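The snack tin, again

Thu 5 August

I said I was going to write about the garden this week, and I will get round to it, but what I've spent most of my free time on (if I'm truthful) is the snack tin. Long-time readers will remember the snack drawer, which was a disgrace. It stuck when you pulled it, it ate raisins, and one December I found a satsuma at the back that had gone as hard as a golf ball. So the drawer now holds tea towels, and everything nibbly lives on the big table, next to the kettle, where I can keep an eye on it.

The tin is a pink one with strawberries and waffly pastries on the side, and it's gold inside, which pleases me every single time I lift the lid off. I couldn't throw it out once the pastries were gone. I did try the Folell box from the hall cupboard first, as it's bigger, but it was too deep and everything small sank to the bottom and was forgotten. A shallow tin is much better for this sort of thing!

My rule, such as it is, is that fruit goes in before anything wrapped. Little oranges first, with a bit of space between them so they don't bruise one another, and then the odds and ends tucked in wherever they'll go. Big oranges stay out on the cloth, because with one of those in there you can forget about fitting anything else. I empty the whole lot out every 9 days or so, wipe round the corners with a barely damp cloth and put it all back, and I must say I find it a very restful job, especially with the radio on and a pot of tea brewing.

The cloth is the one with the smiling green clouds. I bought it to cheer up the table while I was making up my mind about a plain linen one from Gasta, and three summers later I'm still making up my mind. Crumbs hardly show on it, and I've grown very fond of those sleepy faces. I suspect the linen will have to wait.

Next time, the garden. The beans have gone quite mad. 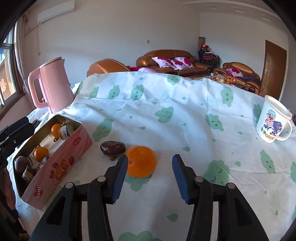

Britt-Marie Engström: I keep my fruit and my sweets apart now, after a whole box of toffees ended up tasting of orange peel. My sister thought they were lovely and finished the lot, so perhaps it's a matter of taste. Do you leave the lid off overnight? Mine goes on at bedtime in the warm months, on account of the ants. And please do tell us about the beans!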